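# Budget pour un poste de ramassage de linge à deux bras : par quoi commencer ?

**Posté par grandimari_atelier, le 1er août 2024**

Bonjour à tous,

Nous préparons l'achat de matériel pour automatiser une tâche simple : prendre du linge posé sur un canapé et le mettre dans un panier au sol. Le budget a été fixé en janvier et il ne bougera pas avant l'an prochain. J'ai un devis d'Arkuvholm pour deux bras avec leurs pinces à doigts, et un autre de Skommont, moins cher, mais sans les doigts de rechange ni le support.

Le devis Skommont compte les doigts à part, à 34 € pièce. Le total des accessoires manquants monte à 2 158 €, ce qui mange presque tout l'écart entre les deux offres. Je ne sais pas s'il faut tout prendre dès le départ ou étaler.

Le panier est en plastique perforé, le canapé en tissu gris, et il y a peu de place entre les deux pour passer une pince.

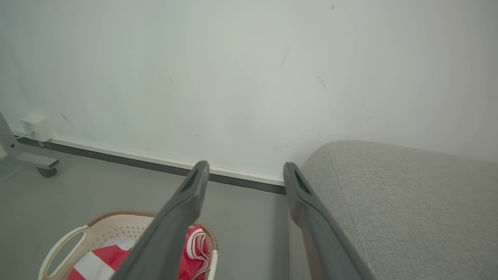 **skommont_client**

Étaler, oui, mais pas les doigts. Chez nous c'est la première pièce qui s'use, et le délai de livraison est plus gênant que le prix. Prenez 3 paires avec la commande. Le support peut attendre si vous avez déjà un pied stable, à condition de vérifier la charge admise et l'entraxe des vis avant de signer. Nous ne l'avions pas fait et il a fallu racheter une platine.

Demandez aussi si le port est compris. Sur notre premier devis il ne l'était pas.

**Ó Súilleabháin**

J'ai monté un poste du même genre l'an dernier, avec 2 bras et une caméra en hauteur. Mon avis est de partir du volume de travail et de remonter vers le matériel. Mesurez la distance entre le fond du panier et le point le plus éloigné du canapé où du linge peut se trouver. Si le bras arrive en bout de course à cet endroit, vous perdez en précision et vous paierez une rallonge ou un modèle plus grand six mois après.

Le linge compte aussi. Un maillot roulé en boule sur l'assise ne se prend pas comme un tissu plié au fond d'un panier, et il faut essayer les deux avant de choisir les doigts.

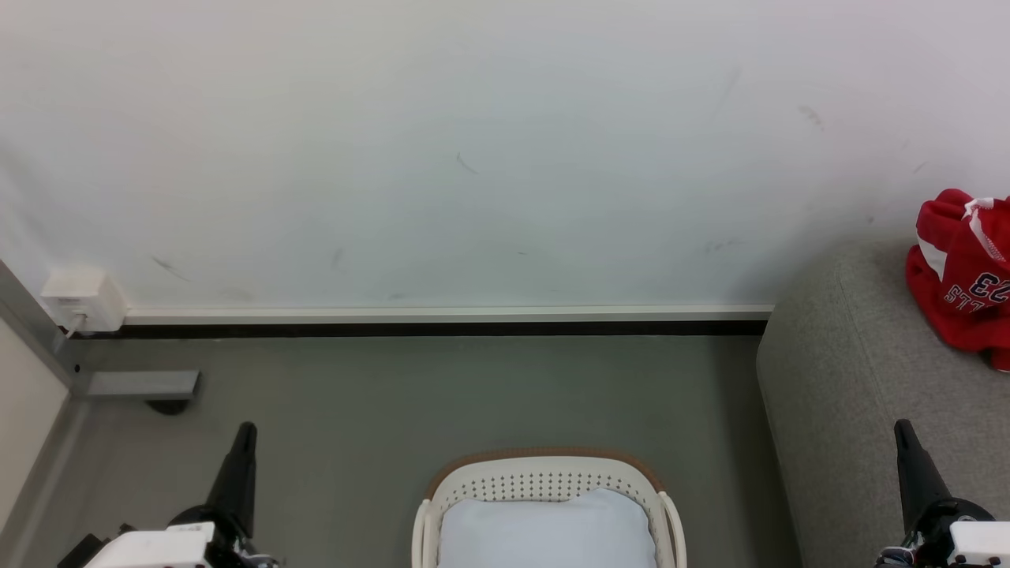 Pour le panier, prévoyez-en un deuxième du même modèle, le coût est négligeable et cela évite de refaire les réglages le jour où le premier casse. Côté budget, je rangerais les lignes dans cet ordre :

- bras et contrôleur, sans option
- doigts de rechange
- câbles et fixation des caméras
- support, seulement si le vôtre ne convient pas
- formation, à négocier avec Arkuvholm, qui l'a offerte à l'un de nos voisins d'atelier

Gardez une réserve pour l'installation électrique si la prise est loin du poste.

**lecteur_de_passage**

Nous avons pris Arkuvholm, pas de regret. Le SAV répond par mail uniquement.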